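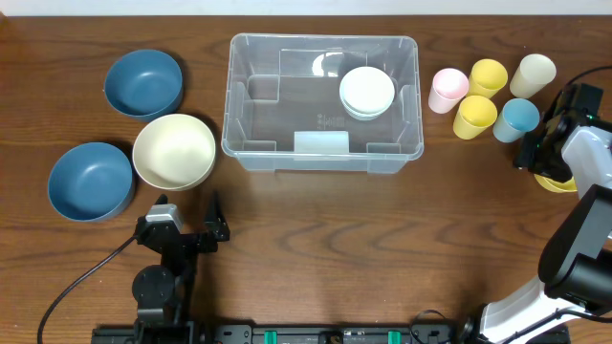
Bowls and cups on a wooden table.

February 4, 2021

The Bovness district auditor leaves office at the end of the month, three years before the term expires. The council accepted the resignation without debate. We spoke to the outgoing auditor about the Grudlow drainage contract, the powers of the post and the question of who will fill it.

The contract was awarded to Sturkano in October after a single round of bids. The auditor's report listed 422 payments, of which 14 had no matching work order. "A missing order does not prove that money was misused," the auditor said. "It means the payment cannot be checked. I asked for the orders twice and received a covering letter."

Under the district charter the auditor may request papers but cannot compel their release. That power sits with the council, which voted against using it. Asked whether the vote led to the resignation, the auditor declined to connect the two. "I gave my grounds in writing to the clerk. They concern the staffing of the office and the rule on late replies."

The rule allows a department 30 working days to answer, and the period starts again if the request is amended. "Correct a page number and you are back at day one," the auditor said. A proposal to stop the clock restarting was drafted last year and has not been put on an agenda.

Opposition members have called for an outside review. They handed in a petition with 3183 signatures, which the clerk has ruled valid. The auditor supports a review but wants its scope kept narrow — the Grudlow payments and the approval of variations, nothing wider. "A review of everything takes two years and gets read by very few people."

The council majority has said it favours an interim appointment from the Caputo office, which handles audit for the neighbouring district. The auditor sees no legal bar to this. "The charter is silent on interim posts. It does say the holder must live in Bovness, so somebody will have to decide if that applies."

The open files will pass to the deputy clerk until the post is filled.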